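Bite: reservation and menu changes at the Troltthorpe dining room

4 min read

Edex has changed the way tables are booked at its Troltthorpe restaurant. The new terms apply to all bookings made from Thursday, May 13, 2021. Bookings already in the system keep their old terms and do not need to be confirmed again.

The dining room holds 40 seats at its current spacing. Dinner is served in two sittings, the first at 5:30 and the second at 8:00. Tables from the first sitting are due back at 7:40, and the kitchen takes its last dessert order at 7:10. Parties of more than four are seated at the second sitting only.

A card number is now required for every booking. No charge is made if the table is canceled by noon on the day. After noon the charge is $15 per person, applied to the number booked and not the number who arrive. Parties may drop by one person without charge at any time.

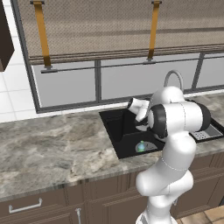
Menu

Chef Genowefa Borkowska has cut the dinner menu from two pages to one. The braised short rib and the barley risotto remain. The whole trout has been replaced by a fillet, served with brown butter and pickled fennel, which shortens the wait on that dish to about 20 minutes. The roast chicken for two is still cooked to order and should be requested with the drinks.

Bread is no longer brought to the table automatically. It is listed with the sides, comes from the Claltstead bakery, and is served with salted butter. A second basket is free.

The tea list has been extended. Black teas are steeped for 4 minutes before they leave the kitchen; green teas for 2. Guests who prefer to time their own should say so when ordering — the leaves then come separately.
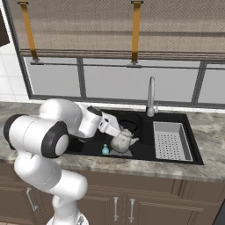
The wine list is unchanged apart from the by-the-glass page, where the dry Riesling has moved up a dollar and the house red is now poured from a different producer. Corkage stays at $20 a bottle, limited to one bottle for each pair of guests.

Lunch is not affected by any of the above. It remains walk-in only, with the counter menu, and the last order is taken at 2:15. The next full menu change is planned for November, and the draft will be printed in Bite before then.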